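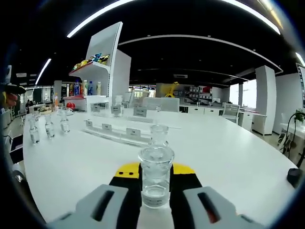

vilside_rado
Okay, I need opinions on our handling rules for glass, because the draft has gone around three times and we're still arguing. Radoslava Polák here, I look after demo collection at Amer. Right now the rule is "no more than a shallow layer of liquid in anything the gripper picks up," so like the jar between the fingers there, with just a bit of clear stuff at the bottom. Fatos wants the rule gone. I want it stricter – fixed fill, written down, same for every vessel. Who's got a version that people follow?

boria_bench
We do 40 ml max and we mark the line on the glass. Before that everybody poured by feel and the logs were useless.

fatos_a
Fatos Atanasov, the one who wants it gone lol. My problem isn't the liquid, it's that we wrote 21 rules and folks read four. Also the neighbors matter more than the fill! If there's another bottle right behind the one you're grabbing, you clip it on the way out. Write THAT down.

vilside_rado
Fine, spacing goes in. But I'm not dropping fill. You can't compare 200 demos if half of them have a different weight in the hand.

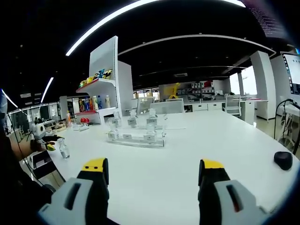 And while I'm at it, labels. My draft says any jar that goes on a stand gets its own label on the glass, even when there's a card next to it. Cards get bumped and end up by the wrong jar, and then somebody spends an afternoon matching things up. Guess who.

boria_bench
Agree on labels. Disagree on one fixed fill for every vessel though. A little bottle with a narrow neck and a wide jar don't behave the same at all, so we go by vessel type.

zuk_tomas
We got our checklist from Žukauskas and cut it down to one page. Biggest thing for us was a break every 45 minutes, people get sloppy with their wrists and start dragging stuff across the table. Cables and mice off the tabletop too, that one gets ignored constantly.

fatos_a
One page I could live with. Breaks yes. I still say fill by type is overkill.

vilside_rado
Ok, one page, spacing first, fill by vessel type, and I'll post the new draft in April. Tomas, can you send me yours?

zuk_tomas
Sent, check your messages. Ignore the coffee rule on the back.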